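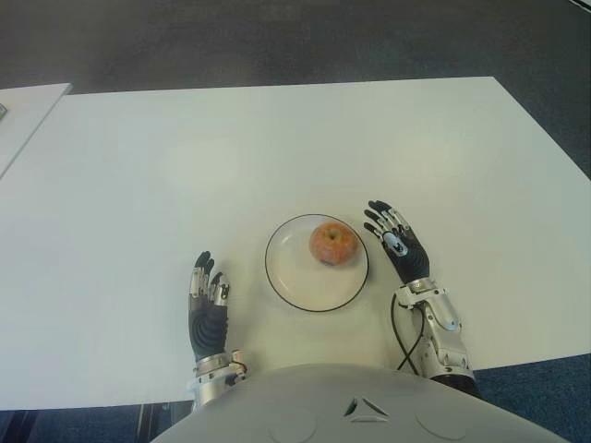

The apple, the plate, the white table. Grastwood, big room.

Grastwood room: tables, plates, fruit

Quick gallery, more words than pictures this time, sorry. Updated 7th June. The white tables are in and the carpet's been cleaned, and the Cinik plates have come out of their box after sitting in the store cupboard since January. Notes underneath for anyone booking it or setting up for the first time.

The tables. White, smooth, matte. Big step up from the brown folding ones, which wobbled and had that edge strip that caught your sleeve. You can put a plate down on these and see straight away if you've left crumbs. Also shows pen. Please use the felt mats if you're writing or drawing, they're in the tall cupboard, second shelf, and they go back there after.

The floor. Dark carpet, same as it was. Kinga wanted it pulled up and we got a quote and that was the end of that. Looks good against the white though, much better than it did with the brown. Cleaner came through with the machine before the tables went in, so the tea stain by the door is nearly gone. Nearly.

Placing. Leave a gap between one table and the next, enough that they don't knock. If you need one long surface push them up gently and pull them apart again at the end. Don't drag. Two people, lift, walk, put down. The feet will chew the carpet otherwise and we've only just paid for it.

The plates. Round, shallow, thin black rim. We ordered 14 from Cinik and got 14, none chipped, which for us is a miracle. They look different depending on where you stand and what the light is doing, a bit glassy one minute and almost cream the next. I like them. Pylyp says they look like a hospital. He has been outvoted.

Wash by hand, warm water, soft cloth. Not the green scourer!! The rim is the bit that will suffer. Dry them and stack with a paper napkin between each one, there's a pack in the drawer under the kettle.

The fruit. Makori bring a box for the kitchen, apples mostly. Price has stayed the same so far, $18 a box, comes out of the tea money. Take one, have one, but if you're taking the last one write it on the board. Bananas have been stopped after the bag incident.

One apple per plate looks better than a heap, for the record. Tried it with three and they roll about. One, over to one side, lots of plate showing. It's a shallow plate so go easy when you're carrying it across the room.

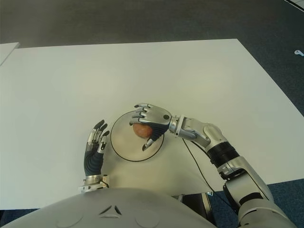 Kinga Somogyi, room bookings and gallery page, Kikari

Fingers round the fruit, plate underneath, white all around it. My favourite of the two. The red-orange really jumps out when there's so little colour anywhere else, and I like the dark rim making a neat line round everything.

Same room. You get a good idea of the size of the white surface from this one, and the carpet along the back. Plenty of space for one plate, obviously, but I've had a full lunch for six on one table and still had somewhere to put the teapot.

A few more bits while I have the page open.

Light. The overhead lights are the only ones working at the moment. The switch by the window does nothing, stop pressing it. White tops can go slightly greenish under them, it's the tubes and not your eyes. If you're bringing anything where colour matters (fabric people, I mean you) come in the morning and open the blinds all the way. New tubes are on the list. The list is long.

Wiping down. Damp cloth, then dry cloth. No bleach, no spray polish, somebody used polish on the first table and a sheet of paper slid clean off it. Sticky patches from fruit, do them straight away, juice dries and then you're there for ages with a fingernail. Cloths are on the hooks, the blue ones are for tables and the yellow ones are for the sink and please please don't swap them.

Cores and peel. Caddy under the sink, lid on. Empty it if it's full, even if it wasn't you. Peel off the little stickers first as they don't rot down, Pylyp picks them out of the compost every month and he is getting grumpy about it.

Borrowing plates. Yes you can, inside the building. Sign the sheet. Not for the barbecue.

Setup and pack down. Allow around 18 minutes if you're moving all the tables on your own trolley, less if there's help. Tables with the trolley strap done up, please, not just balanced. Anything you bring in goes home with you, that includes the half packets of biscuits. I've thrown out 2 this month that were older than the carpet clean.

Chairs. Not done yet. Still the old mix, the blue ones are the comfy ones and everybody knows it. We've been looking at stackable ones to go with the white but most of them are either ugly or dear. If you've sat on a good one somewhere take down the make and send it me. Grey or black for preferance.

Things lost: one glove, one travel mug with no lid, a tape measure. Things found: two lids, neither fits the mug.

Bookings are the same as before, through the Kikari desk or the sheet on the door. The door sheet wins if they disagree. Mornings are filling up, afternoons mostly free, evenings ask Pylyp Levchenko as he has the keys and does the alarm. Ring him before you come, don't just turn up and knock, he can't hear the door from the back.

More pictures when the chairs come. Will try and get one of the kitchen shelf as well now that it's straight. If you've got decent ones of your own send them over, biggest size you have, and tell me what name you want under them.

K.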